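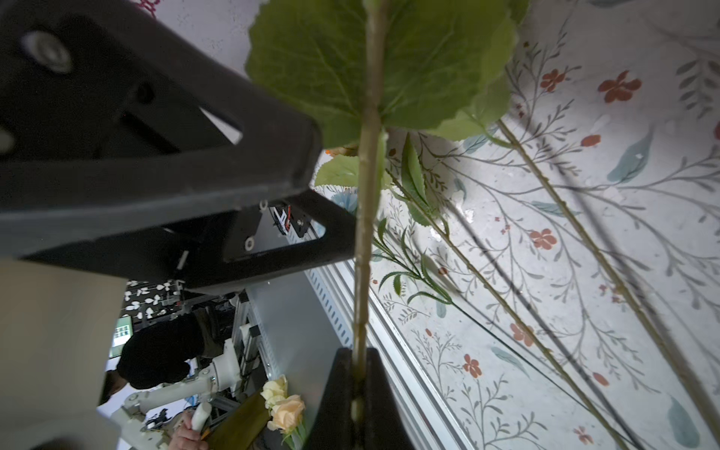

Runners and walkers wanted for the Tumulby trail relay

Hi everybody! I'm Gorazd Pavlović and I look after the Saturday running group at Kolier Park. We're putting on a trail relay in October, and I'm looking for people to take part – fast, slow, first-timers, whatever you've got.

Teams are four people and each leg is a loop from the Tumulby parking lot, past the old mill and back over the footbridge (watch the roots on the far side, I've gone down there twice). You can walk your leg if you want to. Last year we had 97 people and I'd love to see some 400 this time, which my wife says is nuts.

It costs $10 a head and that gets you a number, soup and a ride back from the mill if your knee gives out. Kids under 12 need a grown-up on their team. Dogs are fine on a leash, except on the bridge leg.

I also need a few people to marshal the Flendska Road crossing for the morning. You'd get a vest, a chair and a free entry for next year.

No team? Sign up solo and I'll match you with one – just tell me your usual pace. Forms are at the front desk of the Angelovski Sports Hall, or grab me after any Saturday run.

Posted 2023-03-25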